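September 9, 2021

Spent most of the day on group chat history in Trikis, and I think I finally understand why Callum kept seeing his own messages twice after a reconnect. When the client comes back online it asks the server for everything since the last stored message ID, fine so far, but the Disdale server hands out a fresh ID for each message in the archive and we were comparing that against the ID we made ourselves when sending. They never match, so in it goes again! I've switched the check to use the origin ID first and fall back to the archive one when it's missing. Much happier now (and so is my scroll bar).

To be sure, I filled a test room with 523 messages, dropped the connection in the middle of a send, and let it catch up in pages of 20. The old build gave me 14 duplicates and the new one gave me none. I ran it again with pages of 200, just to be stubborn, and the result was the same, though the phone client got noticeably sluggish while drawing them. I'd leave the page size at 20 for now and look at drawing speed some other week.
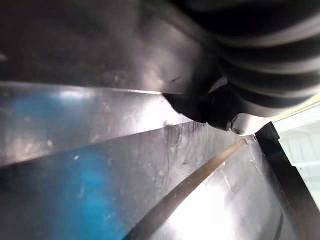 Dark housing and the black ribbed part, close up.

Roy Ellwood asked in the room whether edited messages survive all this. Good question, and the answer is only mostly. If the edit arrives in a later page than the original, everything lines up. If you scroll backward and the edit loads first, we throw it away, as there's nothing to attach it to yet. I started on a little holding table for orphan edits, which is in the branch called pestcombe, but please don't merge it, Callum, it still leaks entries when you leave a room.

Also wrote to Hubáček about the stickers, no reply yet. The translations can wait until October.

Still to do: clean up the holding table on leave, try the whole thing with an encrypted room, and put the reconnect script somewhere other than my home folder.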